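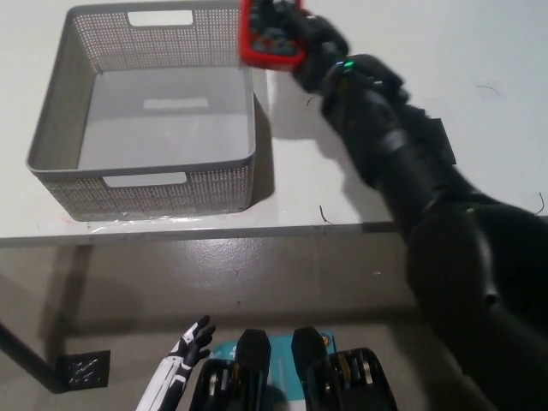

Small bins inside a big basket

by Rachid Fahmy

The junk basket is where good intentions go to get tangled. Mine held batteries, tape, three dead pens and a key to a house I sold. The fix was dull and took 15 minutes.

Start with the basket empty. Wipe the floor of it, then peel off whatever sticker the store glued there – a little cooking oil shifts the gum.

Give anything small its own shallow box before it goes in. Loose bits will find every hole in a mesh wall, and they will do it at night. Open boxes beat lidded ones, as lids just wander off to live with the sock that left in February.

Leave the handle holes clear. A basket you can't pick up is a shelf with ambitions.

Stop at 2 layers. Whatever is in the third has already moved out of your life.

377 shares | 15 comments

We use cookies to remember your settings. Accept | Manage

Related:
Drawer dividers from cereal boxes
Getting tape residue off a white table
What to do with spare keys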